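Komwood Sewing and Quilt Room
Start-of-season safety check, August
Checked by: Candela Herrero and Chun-yin Chuang
Copy to: Ekua Sarpong

Mark each line OK, FIX or N/A. Write the comment on the same day as the check.

IRONING AREA

1. Iron cords free of cracks and scorch marks. FIX
Iron by the window has a brown patch on the cord near the plug. Tagged and taken out of use. The other irons are fine.

2. Auto shutoff works on every iron. OK
Left flat and still until the light went off. The older one takes longer than the booklet says but it does shut off.

3. Pressing boards stable, covers in good shape. OK
Cover on the wide board is thin at the narrow end. It will need replacing by winter.

4. No irons sharing a power strip. FIX
Found two on the same strip again. Strip removed. Florencio Llorente will label the wall outlets so people know which ones are for irons.

CUTTING TABLES

5. Rotary cutters stored closed. FIX
One left open under a cutting mat. Please close the blade every time you put it down, even for a minute.

6. Used blades in the blade tin, not in the trash. OK
Tin is nearly full. Tape it shut and start a new one.

7. Rulers free of chips and broken corners. OK
The long ruler from Ledo has a rough edge. Sanded and put back.

8. Shears hung up or in sheaths. OK

9. Cutting mats flat. FIX
The large mat has a ridge from being left in the sun. A ruler rocks on it and could slip. Do not cut on that half. Adoración Lorente is looking at prices for a new one.

MACHINES

10. Foot pedals and cords clear of the walkway. FIX
Cord from the end machine crosses the path to the sink. Moved the table toward the wall for now. It needs a cord cover.

11. Needle guards in place. OK
The longarm has no guard and never had one. Sign posted above it.

12. Bobbin areas free of lint. OK
Cleaned all but the longarm. Lint was packed tight in the old Ashworth.

13. Lamps fixed and cool enough to touch after one hour. OK

PINS, NEEDLES AND SMALL PARTS

14. Floor swept with the magnet. OK
Picked up 34 pins, mostly near the basting table. Shoes stay on in this room.

15. Hand needles counted back in after the beginners' class. N/A
Class has not started. Count sheet is in the drawer.

16. Safety eyes, buttons and beads kept out of reach of small children. OK
Moved to the high shelf. Toys meant for under-threes get stitched features only.

17. Basting spray used with the window open. FIX
Window was painted shut. Opened with a putty knife, but it sticks. No spray until it opens freely.

EXITS AND FIRE

18. Both doors open from inside without a key. OK

19. Batting and fabric bolts at least 3 feet from the heater. FIX
The Porkport donation boxes were stacked against it. Moved to the back wall. They can't stay there either, so please take what you want.

20. Extinguisher in date, gauge in the green. OK

21. First aid box stocked. FIX
Short on small bandages and finger cots. Candela will pick some up.

FOLLOW-UP

Items 1, 4, 9, 10, 17 and 21 are still open. The rest of the FIX items were dealt with during the check. Chun-yin will look at the open ones before the first evening class at 6:30 p.m. and initial each line.

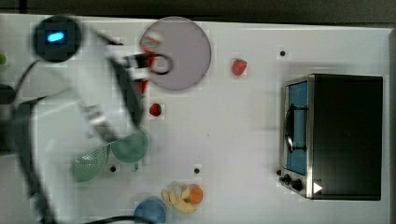
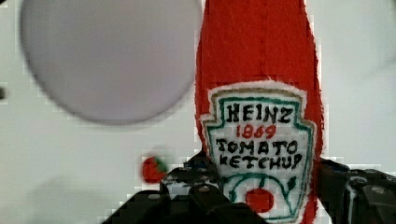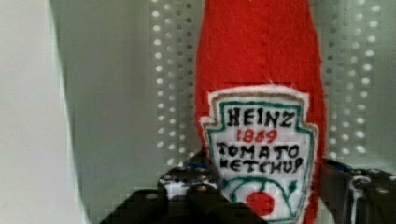
Second and third photos: stuffed ketchup bottle with a sewn-on white label.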